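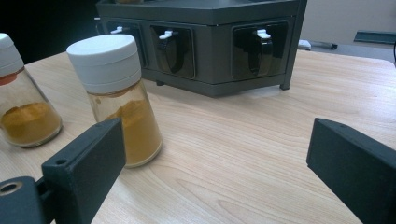 4.2 Jars on the table: what half-full spice looks like

Figure 3. Two glass spice jars with white plastic lids, each partly filled with a yellow-orange powder, and a dark grey dispenser standing behind them.

I came to this part of the study thinking spices would be the easy bit. Flour and rice had already given me plenty of trouble (see Section 3), and I figured a spice jar is small, it's clear, you look at it and you know what you've got. Well, no! Of all the things people keep on a kitchen shelf, the yellow powders gave me the most to write about, and I could happily have spent the whole paper on them.

Take the two jars in Figure 3. I'd call both powders yellow-orange if you asked me quickly, and so did most of the people in the Plirgate kitchens when I asked them to name a color. But put them next to each other and one is a deep mustard gold while the other is lighter and more golden. Is that two different spices, or one spice bought at two different times? You can't settle it from color alone, and neither could the cooks. Turmeric and curry powder were the two answers I heard most, sometimes for the same jar, and sometimes from the same person a minute later.

The level is its own puzzle. Powder doesn't sit flat the way oil or vinegar does. In the left jar it has a slightly uneven, mounded top, and in the other it slopes, so where do you read it? I tried reading at the highest point, then at the lowest, and ended up with a rule I still use: look at the jar straight on, pick the middle of the slope, and write down the nearest quarter. It's crude, but I could repeat it on a bad day with cold coffee, and I got the same answer twice far more often than I did with the ruler.

Then there's the powder that stays up on the glass. The second jar has a few streaks of it above the fill line. I left these out of every reading, but I did write down that they were there, and I'm glad I did. When I went back over my notes in February, streaks were the thing that most often made people guess too high. A cook glances over, sees yellow near the top, and decides there's plenty left. Several of them bought less than they needed for exactly this reason (and told me so, a bit crossly, as if I'd put the streaks there myself).

Lids matter more than I expected too. In our shelf survey, which covered 123 containers, a plain white screw cap was the hardest kind to work with when jars were stored in a drawer. From above, one white cap looks a lot like another, and people ended up lifting things out one by one until they found the paprika. Stand the same jars on a table, where you can see through the sides, and the problem more or less goes away. I had one household switch from drawer to shelf halfway through, on their own initiative, and I've kept their two halves separate in the tables.

A word on dispensers, as I got this wrong in the pilot. I had been lumping them in with jars. They go on the same shelf and hold the same kind of stuff, so why not? But the cooks treated them differently. A jar gets opened, sniffed, and spooned from. A dispenser gets picked up and used, and it tends to stay out near the stove for weeks. In the Kubíček kitchen, the first one I visited, the dispenser was the only spice container that never went back in the cupboard at all. From the second round on I coded dispensers as their own group, and the counts for the pilot have been redone to match.

I should also say something about placement. I asked each household to take out whatever they'd reach for when making a simple lentil soup and set it on the table however they liked - no lining up, no tidying, no turning labels to the front. People found this surprisingly hard. The urge to straighten things is strong, and one cook apologized to me for a jar being crooked. I kept the arrangements as they were left and did all the level readings from there, walking around the table when one container stood behind another.

For weighing, I used 500 grams as the upper limit, and nothing in the spice group came anywhere near it. Each jar was weighed closed, with its lid on, and then again after the cooking task. The differences are small, and for jars that started under half full I'd trust the weights over my quarter readings every time. The full comparison is in Table 5, and the next section does the same thing for salt, where the level problem is milder but the clumping is a good deal worse.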